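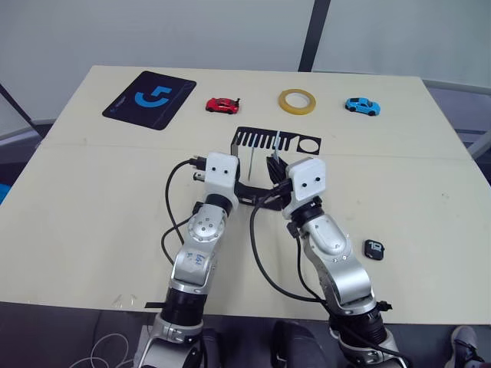 Stollidano Robotics Club - Software Group

Category: Control & Perception > Two-Arm Setups

slotfinder
OK so I've been fighting the bracket rack for a week and I need fresh eyes. Both arms come in on the black bracket and planning is fine until the grippers get close, then the collision checker in Brondine panics and stretches every move. I padded the links by 3 mm and I'm wondering if that's too much for work this tight?

Vilém Ševčík
Padding isn't your problem. What are you using for the wrist view?

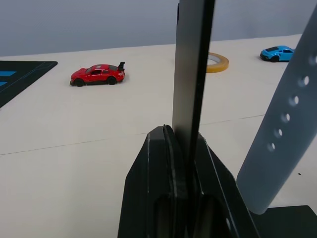
slotfinder
Perception on the wrist side is Mathur with the stock segmentation, running at 6 frames a second on my machine (I know, I know). It handles the red car and the blue car no problem, but the tape roll sits partly behind the gripper's dark finger and the mask comes back as a half moon, so the centroid lands way off to the right! I could mask out the finger from the joint state, but then I lose even more of the view.

Vilém Ševčík
Mask it anyway. A hole in the data beats a wrong centroid - let the head camera fill in the rest.

gridlock7
Disagree. Fusing two cameras with a sloppy hand-eye calibration just gives you two wrong answers. Recalibrate first, then talk about masks. 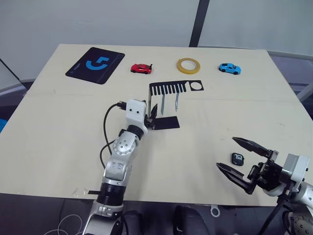 Stollidano, January

slotfinder
Update! I did both, so you can each claim the win. Follow now takes the rack pose from the head camera, where the comb plate and the square plate with the big round hole give it good edges to lock onto, and the wrist only does the last bit. I also gave each arm its own padding value. Planning time went from 7 seconds to 2.

Comments (3)

gridlock7: It was the calibration.

Vilém Ševčík: It was the mask. Post your config please.

tinplate: Does Follow cope with the clear or pale part under the teeth? Mine drops depth on anything see-through.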